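# Durkeck Opens Plate Lending Counter in Tevumcombe

**Households can borrow matching tableware for a family meal and bring it back afterward** 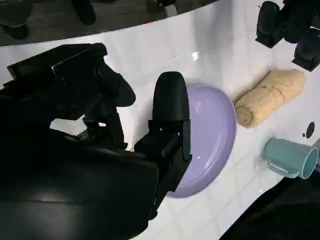

Tsehay Moges says the question she hears most often is whether the plates have to come back clean. They do not have to be spotless, she says, but food should be scraped off and the plates rinsed before they go back in the crate.

**TEVUMCOMBE** – Durkeck, a tableware rental company, will open a lending counter for private households in August. The counter will be at the front of the company's existing storeroom in Tevumcombe and will be open to anyone with an address in Tevumcombe or neighboring Garkcombe.

Until now, Durkeck has rented tableware mainly to halls, caterers and offices. Its minimum order has been too large for most family meals, and people who asked for a smaller amount were usually turned away. The new counter has no minimum order. A customer can borrow a full table setting for a birthday or a single serving plate for an evening.

The counter will start with a stock of around 400 pieces, all from the Asfaw collection. Asfaw is the company's everyday line and takes in shallow plates, soup bowls, side plates, serving dishes and cups. The shallow plate has a raised rim and is offered in lavender purple, with a smooth, shiny surface. Other colors in the collection are cream, leaf green and a dark blue.

## How borrowing works

Borrowers pay a flat fee of $19 per crate. A crate holds whatever the customer chooses to put in it, up to the point where the lid closes properly. There is no extra charge for mixing colors or types of piece. Cutlery is not included in the first season, and neither are glasses, tablecloths or napkins.

The standard loan is three days. Customers who need the crate longer can call the counter before it is due and extend the loan once, at no cost, if no one else has reserved the same pieces. After that the fee is charged again.

Reservations can be made in person or by phone. The counter does not take a deposit from borrowers who show proof of address. Customers without proof of address can still borrow, with a refundable deposit paid at pickup.

On pickup, staff and the borrower look over the pieces together and note any chips or scratches on a card. The same card is used when the crate comes back. A broken piece is charged at its replacement price, which is printed on the inside of the crate lid so that no one has to ask. Ordinary wear, such as light marks from forks and knives, is not charged.

Crates can be returned to the counter during opening hours or left in the covered bay beside the storeroom door until 9 p.m. Crates left in the bay are checked the next morning, and the borrower gets a call only if there is something to discuss.

## Choosing colors for a home table

Durkeck asked several of its longtime customers which colors they would want at home before settling on the first stock. Many of the halls that rent from the company use plain white plates, and the company expected households to ask for the same. Most of the answers went the other way. People already had white plates, often from more than one set, and wanted something that looked as if it belonged together.

Lavender was added late, after the serving pieces had already been chosen. It is a soft color and sits well on a white table, where a white plate can be hard to make out at its edge. The rim on the shallow plate is a slightly darker purple than the middle, so the shape stays clear even with a pale dish on it. Rice, fish, mashed potatoes and plain cake all show up well against it.

"We put a stack of each color on the front table and let people walk around them," said Moges. "They picked up the purple ones and turned them over. They did that with the blue ones too, but they carried the purple ones to the window."

Moges will run the counter and has written a short sheet of advice that goes into every crate. It covers how to stack the pieces for the ride home, how many side plates to allow when there is more than one dessert, and where to put the crate during the meal so that it does not end up underfoot.

Some of the advice comes from problems the company has seen in its hall rentals. Plates slide when they are stacked with bowls between them, so the sheet asks borrowers to keep each kind together. Cups should go in last. The felt squares that come between the plates should go back between the plates, and they should be dry when they do. Wet felt leaves a smell in the crate that takes a long time to air out.

## Care and washing

All returned pieces are washed again at the storeroom before they go out to the next household, whatever state they come back in. Borrowers are asked to rinse only. Scouring pads, steel wool and powdered cleaner should be kept away from the shiny surfaces, and labels or stickers should not be put on the plates, even on the underside.

For food that has dried on, the advice sheet suggests leaving the plate in warm water with a little dish soap while the rest of the table is being cleared. Tomato sauce and turmeric should be rinsed off the same evening. Anything that will not come off with a sponge can be left for the storeroom – the borrower should just mention it on the card.

Asfaw pieces from the lending counter should not go in an oven, under a broiler or on a stovetop. Borrowers who want to keep food warm should do so in their own cookware and move it to the serving dishes just before the meal.

## Larger meals

The counter is meant for home tables, and the storeroom will continue to handle larger events as before. A household planning a wedding meal or a reunion can still use the regular rental service, which includes delivery and collection. Staff at the counter will help work out which service costs less for a given number of guests.

Customers who borrow more than one crate for the same meal are asked to reserve early. The first stock is limited in each color, and a long table set all in lavender or all in green may use up most of what is on the shelves. Mixed tables are easier to supply at short notice. The company suggests one color for the shallow plates and a second for the bowls and side plates, which also helps when sorting the pieces back into their crates.

## Garkcombe pickup

Residents of Garkcombe will be able to collect and return crates at a weekly pickup stop, in addition to using the Tevumcombe counter. The location of the stop is still being settled with the owner of the building and will be posted on the storeroom door and sent to anyone who leaves a phone number. Crates for the Garkcombe stop need to be reserved ahead, as the van will carry only what has been ordered.

Durkeck will look at the first season of loans before deciding whether to add glasses and cutlery. Requests can be written in the notebook kept on the counter. Cake stands and a larger oval serving dish have already been asked for by several customers, and the company is looking for a supplier for both.

## Opening day

The counter will open at 9 a.m. on its first day, with every piece from the collection set out on the front tables for people to handle. Coffee and bread will be served on the side plates. Visitors can reserve crates on the spot, and loans reserved that day can be picked up right away if the pieces are on the shelf.

Parking is available behind the storeroom. The front entrance has a step, and the side entrance by the covered bay is level with the ground.

## About Durkeck

Durkeck rents tableware and serving pieces for meals and events in Tevumcombe, Garkcombe and nearby communities. Its storeroom handles packing, washing and repairs to crates on site. The Asfaw collection is available through both the regular rental service and the new lending counter.

**Press contact:** Tsehay Moges, Lending Counter, Durkeck, Tevumcombe. Reporters who would like to see the collection before the opening can arrange a visit through the counter.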